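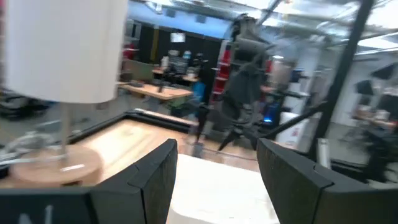

Desk notes: the September clear-out
By Zhenhua Cheng
September

Those of you who sit at the Estenham end of the building will know that I have been going on about the tables since the spring, so I am very pleased to report that we have finally made a start on them! It took most of an afternoon and a great deal of tea – and I went home with sore knees and a good feeling about the whole thing.

The idea is a simple one that I borrowed from my aunt, who ran a sewing shop for years. Everything that lives on a table gets a home, and small things go in a bin with a handle so you can carry the lot away when you need the room. Tape, staplers, scissors, the odd bottle of glue, all of it. Lamps are the one thing I would leave out, especially those with the plain white shades and round wooden bases, which are kind to tired eyes late in the day.

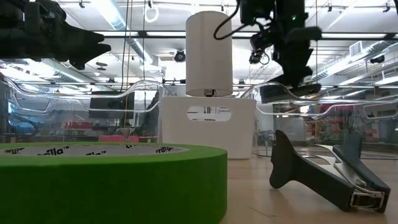 Green masking tape, a black stapler and a white storage bin on the tabletop.

We ordered 20 bins from Relline, and there are still 5 in the Kurup room if your table has been feeling left out. Please help yourselves, and write your name on the bottom in pencil (it rubs off nicely later, where marker does not). If you find a stapler that jams, don't put it back and hope for the best – bring it to me and I will have a look at it with the small pliers.

I would also love to hear what you keep on your own table and where it goes at the end of the day. My extension is 623, and I am usually there until four or so. The Orkis room is next, once the shelves are up.

We use cookies to remember your newsletter settings. Manage preferences or unsubscribe at any time.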